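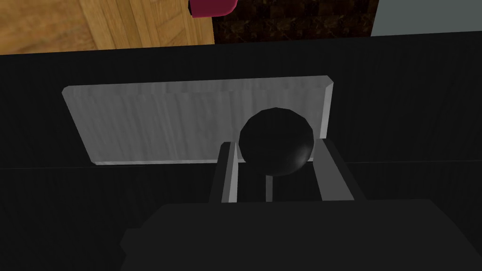 Setting up your review queue

Okay, so you've got Metis installed and you're staring at an empty shelf. I remember that feeling! I've run my own book blog off this thing for two winters now, and when Joonas Heinonen asked me to write the set-up part of the guide for our read-a-thon group, I said yes before I'd thought about how many steps there were. Grab a coffee. You can do the whole thing in one sitting.

Before you start, have your list of review copies handy (a sticky note is fine, mine usually is), and sign in with the same email you use for the group. If you sign in with a different one you'll get a second, lonely account and your reading log won't show up on the Malldale team page.

1. Open the Shelves menu and choose New Shelf. Call it something you'll recognize in a hurry. Mine is "Owed," which tells you everything about my February.

2. Add your review copies one at a time. Type the title, pick the right edition from the list, and press Add. Check the page count while you're there. My copy of the big Rautiainen family saga came up as a short paperback, and the one on my nightstand is 567 pages, so my progress bar was wildly cheerful for the first few evenings.

Note: If the page count is wrong, tap the number and type over it. This only changes your copy, so you won't mess up anyone else's.

3. Give each book a due date. For review books I use the date I promised the publisher, minus a few days for actually writing the thing. For everything else, leave it blank.

4. Make a second shelf for your free reads. Please don't skip this one! I did my first season with everything in a single pile and I never once picked up a book just for fun. The free shelf has no dates and no reminders, and it can be as silly as you like.

5. Drag your top books into the order you want to read them. Metis will show the first 5 on your home screen, and the rest stay tucked underneath until you finish something.

Caution: Dragging a book onto another book merges the two entries. There is an Undo button, but it disappears as soon as you leave the page. I lost a whole set of notes on a Resov mystery that way and had to write the review from memory — not my finest work.

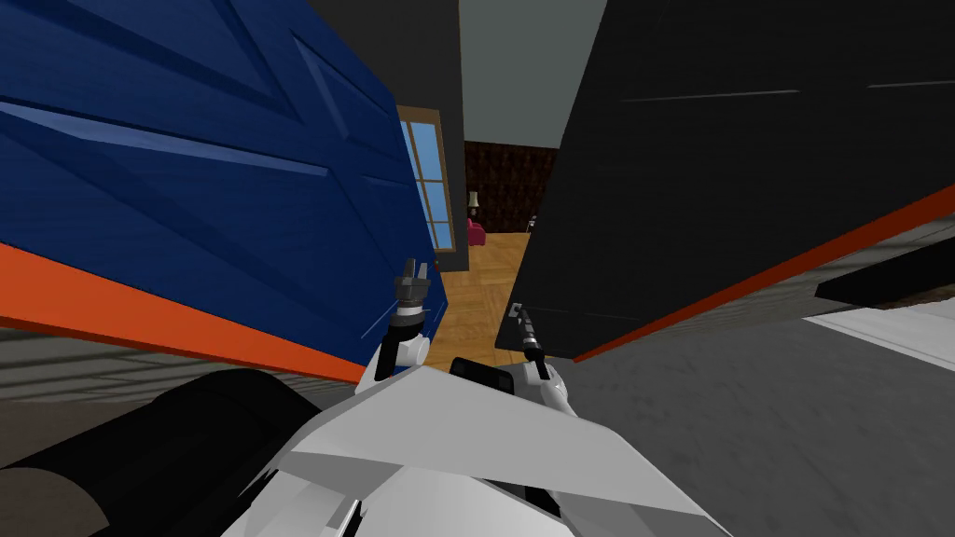
Getting ready for a read-a-thon

Once your shelves are in place, the read-a-thon part is easy.

1. Go to Events and find the one you signed up for. Press Join, then pick your team.

2. Choose which shelves count. I tick both, so the review books and the free reads all go toward the team total. If you only tick one, pages from the other shelf still get saved, they just don't show up on the team page.

3. Set your start time. Ours opens at 9 in the morning and closes at 9 at night, and anything you log outside those hours goes to your regular reading diary instead. Your clock setting matters here, so if you're traveling, fix that first.

4. Start the timer when you start reading, or forget about the timer completely and type in your pages when you take a break. Both work. I always mean to use the timer and then I get lost in chapter one and remember it at lunch.

5. Post an update if you feel like it. The box under your page total goes straight to the team feed, and people do answer. Last time I got three snack recommendations and a very long message about why I was wrong to give up on a certain sequel.

Note: Spoilers go between two asterisks on each side. Readers will see a gray bar they can tap if they want to peek. Be kind and use it, even for old books.

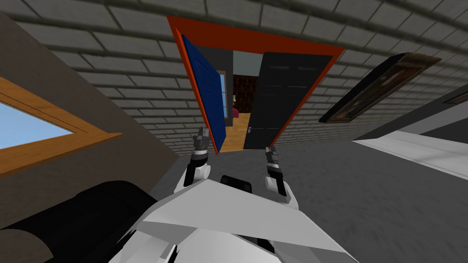
Fig. 3. White robot with both arms raised, facing an open doorway.

If your pages don't show up

Give it a few minutes and refresh. If the total still looks wrong, open your diary and check the time next to the entry, then use Move to Event to send it where it belongs. You can do this until the results are posted. After that, message Joonas with the title and the number of pages and he'll add them by hand.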